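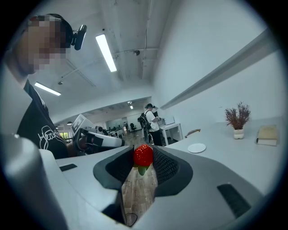 4.2 Setting the Table for Fruit Service

1. Place one round white plate on the table.

2. Stand the vase of dried stems to one side of the plate. Keep it upright.

NOTE: Dried stems shed when handled. Lift the arrangement by the vase only.

3. Lower each strawberry to the plate before releasing it.
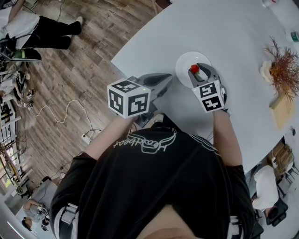 4. Discard bruised fruit and wipe the plate before continuing.

CAUTION: Do not stand the vase in water.
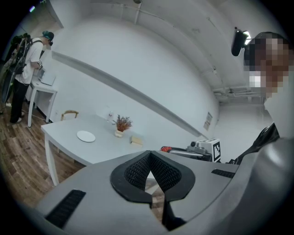 Figure 4-3. Plate and vase on the table.

Related sections
4.1 Washing and Sorting Fruit
4.3 Clearing the Table
5.1 Storing Dried Arrangements

Last updated: December 13, 2017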